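How to Fold Printed Cotton Napkins and Towels So They Stay Flat in the Drawer
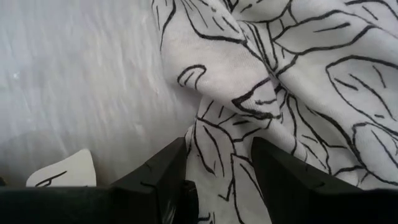 White cloth with a black leaf print, bunched up in several soft folds.

If you have ever opened a kitchen drawer and had a whole wad of napkins spring up at you, then you already know why I wanted to write this one. I love printed cloth in the kitchen (far too much of it, if you ask my family), and for years I kept it the way my mother kept hers, which was pushed in with the flat of the hand and the drawer shut quickly afterward. It worked well enough until company came, and then I'd be standing at the ironing board with people already in the living room.

What follows is the way I do it now. It takes a few minutes for a small pile, you need no special equipment, and it works for napkins, tea towels and those in-between squares that could be either. I'll go through it slowly, so if you're an old hand at laundry please feel free to skip down to the folding part.

What you'll need

A clear, flat surface that's bigger than your cloth when it's opened all the way out. A table or a counter is fine, and so is the top of the dryer if your pieces are small.
Clean cloths, fully dry or just barely damp.
A spray bottle of plain water.
An iron, if you want one. I often don't bother.

Step 1: Wipe down the surface

I know this sounds fussy, but white cotton picks up everything. Crumbs, a smear of jam, the ring from a coffee cup. Give the table a quick wipe, and then dry it with an old towel before you put anything white on it. I skipped this once with a set of pale napkins from Hudec, the little housewares store near us, and had to wash the whole lot over again that same evening.

Step 2: Open it all the way

Take one cloth out of the pile, find two neighboring corners, and give it a good shake. Two shakes if it's been sitting in the basket since yesterday! Then lay it down and look for corners that have tucked themselves underneath. A bunched-up cloth always seems to hide one, and if you start folding before you've found it you'll get a lump right in the middle of your stack.

With a bold print it's very easy to lose track of the edges. Leaves and stems are about the worst for this, since all those wandering lines run over one another as soon as the cloth doubles up, and your eye can't tell a crease from a drawn line. I've stopped trusting my eyes and go by feel instead. Run your fingers along the hem from one corner to the next, all the way back to where you started.

Step 3: Smooth from the middle out

Put both palms flat in the center and push gently outward, toward the corners. Go with the weave if you can, up and down first and then side to side. Pulling hard on the diagonal will stretch the cloth out of shape, and cotton has a long memory. I have one Bendard tea towel that has been a diamond ever since I wrung it out in a temper, and no amount of ironing has talked it back into a rectangle.

If there's a stubborn crease, mist it lightly, smooth it again, and leave it a minute while you start on the next one. Most creases will relax by themselves. For the ones that won't, iron on the wrong side of the cloth. Dark printed lines on white can go a bit shiny if you press them from the front, and it may be my imagination, but I think they stay crisper this way too.

Step 4: Decide what you want to see

Now for my favorite part. Before you fold, have a look at the print and choose the bit you'd like to end up on top. With a big leaf design I like to have one whole leaf showing, with its veins and a little of the stem, because a stack folded like that looks so pretty on an open shelf. If your print is small and runs all over, you can skip this step entirely and nothing will be lost.

Turn the cloth face down, keeping your chosen spot in mind. I put one finger underneath to mark the place, though a clothespin would be more dignified.

Step 5: Fold in thirds, then in half

Bring the left side over to cover the middle third. Smooth it down.
Bring the right side over on top of that. Smooth it again.
You should have a long strip. Fold the bottom up to meet the top.
For larger towels, fold once more.
Turn the whole thing over and check that your leaf (or lemon, or rooster) is where you wanted it.

If it has come out a little off, open up the last fold and shift it an inch or so. The first one of any new set usually takes me a couple of tries, and then I fold the others to match it.

Step 6: Stack or stand

In a deep drawer I stand them up on their folded edges, like files, so that I can pull one without disturbing its neighbors. In a shallow one they'll have to lie flat, and then I keep the piles low. My napkins live in a Zorkard drawer divider and the towels go in loose beside it – both ways are fine.

A few extra notes

Wash white cloth with a dark print inside out for the first few times, if it's the kind of thing that has an inside. Flat pieces can go in a mesh bag.

Take the cloths out of the dryer while they still feel slightly cool and damp, and you can leave the iron in the closet most weeks.

Linen will fold the same way but needs more misting. I haven't had much luck with very stiff new linen until it's been through the wash.

Don't put starch on anything you plan to dry dishes with.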